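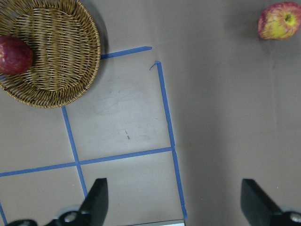

Wrist camera view with one apple in the basket and the other on the table, fingers open.

Gripper opens by itself when the arm changes direction. Safety problem or only bad setting?

Posted by Tarek Ouazzani

Hello all. I have a small arm with a two-finger gripper and I teach it to put fruit into a basket. The table has blue tape on it for the squares, so I can say to the program which place to go. The arm is old but the program is mine, and I run it from a laptop beside the table.

My trouble is this. On Saturday I made 300 picks, all with apples, and in 62 of them the gripper opened before the arm was over the basket. It does not slip slowly. The fingers go wide, the same as if I gave the open command, and the apple drops and rolls. The log of my program shows no open command at that moment. It shows only that the gripper reports "ready" again, and the next line is the normal move.

I have already changed the finger pads, cleaned them with alcohol, and made the closing force higher. The higher force made no difference. It happens more with the far squares, where the wrist must turn a lot. With the near squares I had almost no fault.

I am a bit worried because my nephew sometimes helps me and he puts his hand near the basket to turn an apple. If the gripper can open alone, can it also close alone? I would like to understand before I continue.

The gripper is connected by one cable for power and signal together, fixed on the arm with cable ties.

Brynhildur Snorradóttir

Please stop using it with hands near until you find this. The answer to your last point is yes, you must suppose it can close alone too.

What you write about "ready" is the important part. Many grippers open fully when they start, to find their zero position, and after that they report ready. So I think your gripper is losing power for a very short time and starting again. The arm goes on because your program does not check if the object is still held. This would also explain why more force did not help.

I would test it in this order:

Take the apple away and switch off the arm, but leave the gripper powered. Keep your fingers out of the jaws. Move the cable with a wooden stick at the wrist, then at the elbow, and look if the gripper makes its opening movement.

If nothing happens, run the arm slowly to a far square with the gripper closed and empty. Stay outside of its reach. Write down the wrist angle if it opens.

Cut the cable tie nearest to the wrist and give the cable more free length, then repeat. A tie which is too tight pulls the connector each time the wrist turns. I had the same on a machine at Lahlou and the connector looked perfect from outside.

Also change your program — when the gripper says "ready" and you did not ask for a restart, the arm must stop and wait for a person. Do not let it make the next move by itself. And for turning an apple by hand, press the emergency stop first, every time. A pause on the laptop screen is not a stop.

Dirk Kasten

Could be the power supply. Mine was too small and the voltage went down when all joints moved together. Buy a bigger one, it is not expensive.

Tarek Ouazzani

Thank you both. I made the stick test and at the wrist it opened on the second push. At the elbow nothing. The tie there was very tight, I did this myself in August when the cable was touching the table.

I cut it and made a bigger loop. After this I ran 152 picks with the far squares only, and it did not open early. Dirk, I measured the supply also during the fast moves and it stays steady, so I keep it for now.

The check for "ready" is in the program, and I tested it by pulling the plug of the gripper for a moment. The arm stopped. My nephew now has the rule about the red button. I will still order a new cable, I don't trust the connector after so many turns.

Brynhildur Snorradóttir

Good. When the new cable comes, put a clamp on the body of the connector side so the pull goes to the clamp and not to the pins. And do the stick test again with it.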